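Felicja Dudek and Annapurna Thevar
November

3.2 Surface tone and judged cleanliness

Earlier work on shared dining spaces asked people to rate how clean a room felt, but rarely separated the color of the furniture from the state it was in. We sent a short survey to 454 tenants in the Wesus and Chowdary housing blocks and received 80 complete replies. Each tenant scored six finishes on a scale from 0 to 100. Scores under 50 were treated as negative.
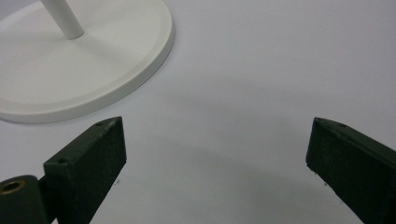

Figure 4. Round white base with a raised rim on a white surface.

White-on-white settings scored highest in both blocks. Tenants who cooked daily gave them lower marks than those who did not – several wrote that pale finishes meant more wiping. Age made little difference. Dark finishes had the widest spread of scores, and the written comments did not explain it well.

We did not ask about lighting at home, a gap we return to in Section 5. Replies from the Wesus block also came in later, after the stairwells had been repainted.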